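Skin and Mouth Complaints, Handout 4: Canker Sores

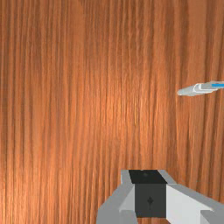
Last Wednesday we finished cold sores, so let's get straight to the sore everybody mixes them up with. Cold sores come from a virus, usually sit on the outside of the lip and can be passed on. Canker sores (the textbook name is aphthous ulcers) turn up inside the mouth, on the soft parts: the inner cheek, the inner lip, under the tongue. You can't catch one from a cup or a kiss, and your patients will be so glad to hear it!

What they look like
A small, shallow, round or oval sore with a white or yellowish middle and a red rim. Many people feel a tingle or a burn a day or so before anything shows. Ask about it, because people remember it surprisingly well once you bring it up.

Three types
Minor: by far the most common. Small, heals in one to two weeks, no scar.
Major: bigger and deeper, very sore, can take several weeks and may leave a scar.
Herpetiform: clusters of pinpoint sores that can run together. The name is confusing (I know, I know) and has nothing to do with the herpes virus.

Possible triggers
We don't have one neat cause, and I find that part fascinating. Things that come up again and again are a bitten cheek, a rough filling, braces, stress, poor sleep, hormone changes, and low iron, folate or vitamin B12. Some people do better after switching to a toothpaste without sodium lauryl sulfate. Sores that keep coming back can also go along with celiac disease or Crohn's disease, so take a proper history.

Care at home
Rinse with warm salt water. Use a soft brush. Skip chips, citrus and very spicy food for a few days. A numbing gel from the drugstore makes meals a lot easier. For stubborn cases a dentist or doctor can prescribe a steroid paste or rinse.

Send them in if
- a sore lasts longer than two weeks
- it is unusually large or keeps spreading
- there is a fever along with it
- drinking is so painful that they are getting dehydrated

The two-week rule matters most. A mouth ulcer that won't heal needs to be looked at, even if it doesn't hurt.

For next time
Read the Staden chapter on dry mouth, the first 20 pages only. Marta Polishchuk and Petro Kovalchuk are presenting the case on recurring sores, and I've seen their draft, it's great! Bring your questions on vitamin B12.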